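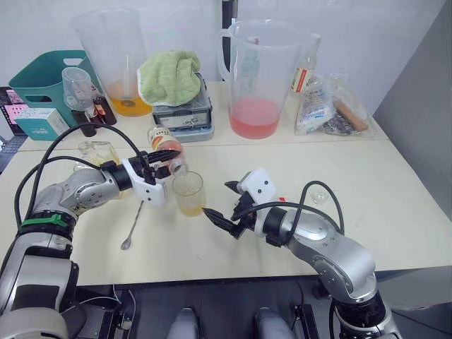
Preparation table, Brikdale: glass, bar spoon and bottles during work on the mixed drinks.

Nudine Drinks Project
Second progress report to the Samarakoon Fund
Period covered: June to September
Prepared by Zodwa Engelbrecht, project lead

1. Purpose of this report

This report sets out the work carried out at the Brikdale preparation room since our last submission, the position on spending, and the changes we ask the Fund to approve for the final period. The aim of the project remains as stated in the application: to produce a set of alcohol-free mixed drinks, served by the glass, with written methods that a small café can follow without specialist training.

2. Work completed

The preparation room was ready for use at the start of June. The long table is now used only for mixing and tasting, and washing up has moved to the sink in the corridor. This has made the afternoons calmer, although the table still fills quickly at the back when several drinks are in progress. A shelf was planned for the wall behind it. The fitting was postponed twice by the landlord and is now expected in the next period.

Work on the citrus drinks took longer than planned. The first methods called for the syrup to be added last, and tasters at Stidport found the top of the glass sharp and the bottom too sweet. Hendrik Moodley rewrote the methods so that the syrup goes in first, the second ingredient is poured slowly over it, and the drink is stirred with a long spoon immediately before serving. The revised versions were better received. The ginger drink has been set aside for the present, as its flavour varied too much from one batch to the next.

Each method card now gives quantities in millilitres only. Earlier drafts mixed millilitres with spoonfuls and capfuls, and new staff were reading them in different ways. The cards also state the glass to be used. A short tumbler suits most of the range – the tall glasses bought in the first period have been passed to the Stidport café.

3. Tastings

Tastings were held at Stidport on Thursday afternoons, beginning at half past two. Customers were offered a small serving and asked to complete a slip. We received 200 completed slips against a target of 900 for the whole project. This is below where we had hoped to be. August was quiet at the café, and the slip itself was too long. It has been cut to four questions, and returns in September were noticeably better.

4. Spending

Spending on ingredients and glassware is within budget. The sum of £811 remains unspent under equipment, mainly on account of the delayed shelf. We ask the Fund's permission to carry this amount forward under the same heading. No transfer between headings is requested.

Printing of the method cards has not yet been charged and will appear in the next statement.

5. Matters for the Fund's attention

The target for completed slips is unlikely to be met through Stidport alone. We propose to add a second tasting point at the Brikdale front counter, which would need no additional staff time. We would be grateful for a decision before the start of the next period so that the slips can be printed in one order.

We also ask the Fund to note that the ginger drink may not form part of the final set. Should it be dropped, a second citrus drink will take its place.

6. Next period

Method cards for the citrus drinks will be tested by café staff who have not seen them before. Storage times for the opened syrups are still to be settled, and Hendrik Moodley will report on these separately. The slips collected so far are held at Brikdale and can be inspected on request.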